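22 February 2024 - small room, desk corner

Started on the desk in the small room today, the one that stands against the bed. Kulsoom Malik asked me to write down how we leave it, so the next person doesn't begin again from zero. The list for this room is still on the old sheet from October and half of it is not true any more.

First I did the desk top. Wiped along the grain with the Stornow cleaner, one part to 1000 as on the bottle we mixed ourselves, then with a dry cloth. The stronger mix left a dull stripe on the other desk and I don't want to repeat this. Two passes were enough. 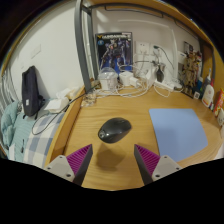
Mouse position is the question where Kulsoom and I don't agree. She wants everything to have one fixed place, I want the arm to be comfortable. My proposal is that the pad stays on the right and is turned until its edge is parallel to the desk. At the moment the light blue pad lies at a slant and the black mouse is on the bare wood to the left of it, so the pad does no work at all. A glossy mouse on a pale desk is easy to find, but it also shows every fingerprint, so it should be in the wiping list too.

The raised board on the left side I like more than I expected. It gives a border between the desk and the bed, which is lower. Please don't hang things over it.

Bed side is for tomorrow:
- pull the checked fabric flat
- fold the teal striped cloth and put the other teal piece with it
- dark bag by the wall: ask before moving, I didn't open it
- small dark strap or cord on the teal cloth: find where it belongs

Shelf box from Berby has number 386 on the lid, I wrote it in the book. Still no answer from Northorpe about the second lamp - I will write again.

Recent entries
Babaei shelf, second try
Drawer labels that stay on
Lamp order 3892

We use cookies to remember your settings. Accept / Manage
Contact | © Workshop notebook | Back to top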